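Desk-Tidying Project Enters Second Term at Holmgren Technical College

Students in the Introduction to Automation course at Holmgren Technical College have begun the second term of a project on how machines might learn to put a cluttered desk in order. The project, known on campus as Wokik, is open to all first-year students in the applied technology program and may be taken for credit or as a club activity.

Participants work in pairs with hand-held grippers. Each pair is assigned an ordinary storage space, such as a drawer, a shelf or a desk compartment, and carries out a set of short tasks: picking up a single item, moving it to a bin, or setting it upright beside other items. The recordings are later reviewed in class and used in the study of grasp planning.

During the first term, students completed 1,738 recorded tasks. Of these, 358 were set aside for repeat work after review, most often because an item had slipped or had been placed outside the target area. Faculty have asked that these records be kept – they will form the basis of a written assignment later in the year.

The course places particular weight on everyday objects. Blocks and test shapes are used in the opening sessions only. After that, students are expected to work with stationery, cups, small bottles and similar articles of differing shape and surface. Clear plastic and soft packaging remain the most difficult materials for the group, and two class meetings this term have been given over to them.

Students are also asked to keep a log for each session. The log records the starting arrangement, the order in which items were moved and any change in grip. Entries are checked by another pair before they are accepted.

Work from the project will be shown at the Kakberg Student Technology Fair in September. Holmgren will enter 2 teams, one in the open sorting event and one in the written report category. Nearly 205 students from colleges in the region are expected to attend. The sorting event requires each team to clear a compartment it has not seen before, with the layout decided by the fair's judges on the morning of the event.
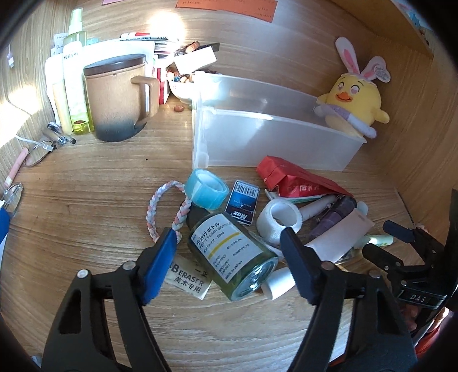 Page last updated: September, 9:40 a.m.

Two grippers in use at a desk compartment. The bottle between the blue-tipped jaws is labeled 50ml, and a long translucent bin stands at the back.

Equipment for the project is kept in the Curow Laboratory, where practice hours are held each afternoon from 3:00 to 5:30. Students who wish to join should complete the safety session before reserving a gripper. Reservation forms are available at the laboratory desk and must be returned by noon on the day before use.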